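Search this archive
Search
Advanced search

[workshop-list] Re: perforated panel for the tool wall

From: Esperanza Pruitt
Date: 6/7/19

Stellan Bakke wrote:
> We finally have the garage cleared out and I'm ready to do the back
> wall. Everybody on here seems to love the brown hardboard kind of
> pegboard but my last one sagged and the holes wore out in two years.
> Has anyone gone with metal? Is it worth the extra money? And what
> do you hang on it besides hammers? My wife wants half of it for
> sewing stuff so it can't be all big heavy hooks.
>
> Stellan

Hi Stellan, and hi everybody –

I went to metal in March and I'm never going back! I had the hardboard kind too and it did exactly what yours did, the holes got all chewed up wherever I moved a hook more than once (and I move hooks a lot, ask anyone who has ever tried to find my scissors). The panel I have now is dark gray with a flat finish and it has been wonderful. Mine came from Rustad, the little supply place out past the rail yard, and it was 252 dollars for the pair with the brackets, which made me gulp a bit. Ylva Lundgren got hers from Stunel and says it's thinner but perfectly good for light stuff, so that might suit the sewing half.

Before you buy, look hard at the hole pattern. I didn't, and I just assumed all pegboard was the same. Mine has the holes staggered, so the rows run on a diagonal, and the ordinary straight-grid hooks with two prongs side by side won't go in. I had a coffee can full of those from the old board and every one of them ended up going to Theophilus Boateng. Single-prong hooks are fine, and so are plain S-hooks and loops of wire.

The other thing is what's behind it. Leave yourself a gap! I have mine standing off the wall, and I can tell where there's something in back by which holes go dark. With good light behind, all the open ones are bright white and the blocked ones show up right away, so there's no poking around with a hook wondering why it won't seat.
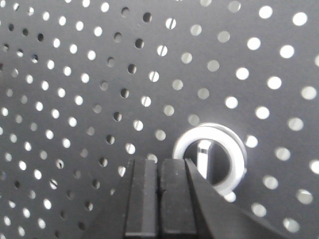 A few things I'd do the same way again

1. Screw the brackets into studs. Maj-Britt Lundgren trusted the plastic anchors and had to patch a good piece of drywall.

2. Put the rings and loops low down. Tape, ribbon, coils of cord, anything that's basically a circle is easier to grab at waist height. Your wife will thank you for this one, I think.

3. Lay it all out on the floor first. I spent a whole evening shuffling things around on an old sheet and it saved me so much fussing later.

4. Wipe it with a barely damp rag. The flat finish shows chalk and sawdust more than I expected, and the Grumex spray cleaner I tried left streaks on mine.

Somebody asked last winter about painting these, and I can't help there. I like the charcoal color fine – the bright handles really show up against it.

I still have 6 of the long single-prong hooks I haven't used, so if you do end up with a staggered panel, Stellan, write me off list and I'll bring them to the Pudton swap. Also does anyone have a good way of hanging a level? Mine keeps sliding off whatever I put it on.

Esperanza

2 replies
Share 6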